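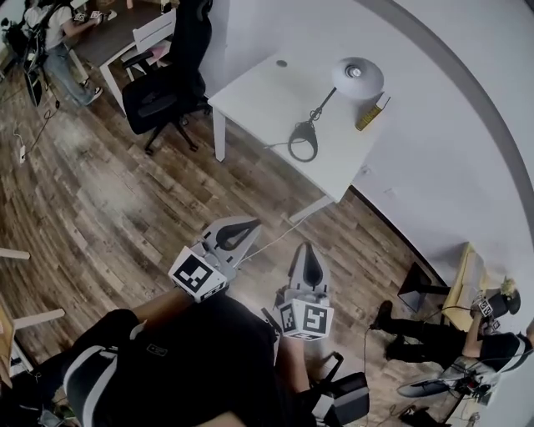

## Desk and task lighting: setup and upkeep

Applies to any corded lamp on a work surface, whether in a study, sewing corner or shed.

### Position

- Stand the lamp on the side opposite your writing hand. Shadows from the hand then fall away from the work.
- Set the lower rim of the shade just below eye level when seated. If you can see the bulb, the shade is too high or tilted too far.
- For screen work, aim the light at the desktop and keep it off the monitor.

### Globes

Check the maximum wattage on the lampholder label before buying. An 11 W LED suits most desk lamps with an open shade. Colour temperature is a matter of preference: warm white for reading in the evening, cool white for colour matching and fine repairs. The Puvia range prints both values on the base of the globe — handy once the carton has gone in the recycling.

### Cords

1. Unplug at the wall before moving or cleaning anything.
2. Coil slack in wide loops and fasten with a hook-and-loop tie. Cable ties pulled tight can damage the sheath.
3. Route cords along the wall or down a desk leg. A cord across a walkway is a trip hazard, and chair castors will crush it.
4. Do not run cords under rugs.
5. Inspect the plug and sheath every September. Discard any lead with cracked insulation; do not tape it.

### Cleaning

Let the globe cool completely. Wipe the shade with a barely damp microfibre cloth, then a dry one. Painted metal tolerates a drop of dishwashing liquid. Fabric shades should be brushed only.

### Joints

A drooping arm usually needs the pivot screw taken up by a quarter turn. If it slips again within 2 weeks, replace the friction washer. Lumon washers from Garkelton Hardware fit most small pivots; take the old one in for sizing.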